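Subject: Re: [homepainters] Rollers for a textured ceiling?

Junhao Kong wrote:

> We've a bumpy ceiling in the back bedroom and my short roller leaves little white pinholes all over it. Is it the roller or the paint? I've got 8 litres of matt sitting here and would love to use it up. Also, do I have to wash the ceiling first? It looks clean enough to me.

Hello Junhao, and hello all,

Roller, almost certainly! I did the landing ceiling at our place in Catham in March and had exactly the same pinholes until I swapped to a long-pile sleeve. What a difference – the pile gets right down into the dips and you stop having to scrub at it. I used a Soko one on a Tan extension pole, and I'd buy both again tomorrow.
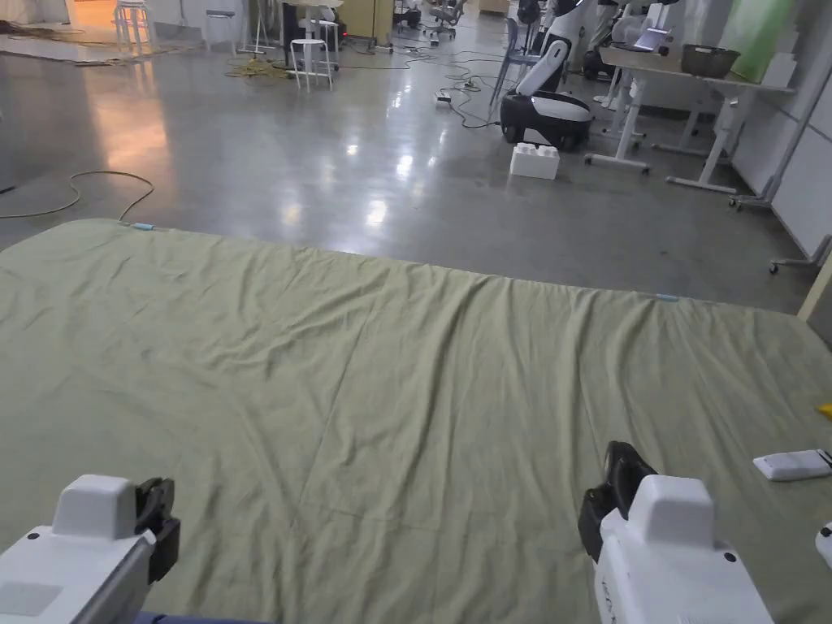
Load it more than feels sensible, then roll it off on the tray until it stops dripping. I work in patches as wide as my arm span, go across once, then go over the same patch the other way while it's still wet. Don't press. If you hear the roller hissing it's full enough, and if it starts to sound sticky, go back to the tray.

> do I have to wash the ceiling first?

Yes, sorry. Mine looked clean too and the sponge came away brown (the previous people smoked). Sugar soap, then plain water, then leave it overnight with the window open a crack. Any stains that are still there in the morning want a dab of stain block – I had Grellberg 1021 in the shed and one coat did it.
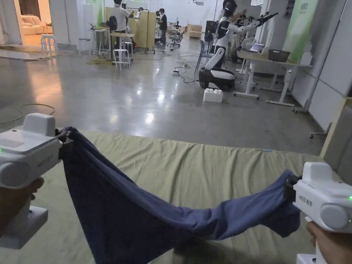 *Dark navy cloth, held out by its corner and far end.*

Your 8 litres should be plenty for a bedroom, even with the texture soaking it up. Give it a proper stir right to the bottom, mine had a layer like custard down there.

One more thing, do it in daylight and keep the big light off. With the window behind you the missed bits show up beautifully, and it's so satisfying chasing them down!

Let us know how you get on, and which sleeve you end up with. I've still got the old landing lampshade to spray and would love to hear from anyone who's tried that.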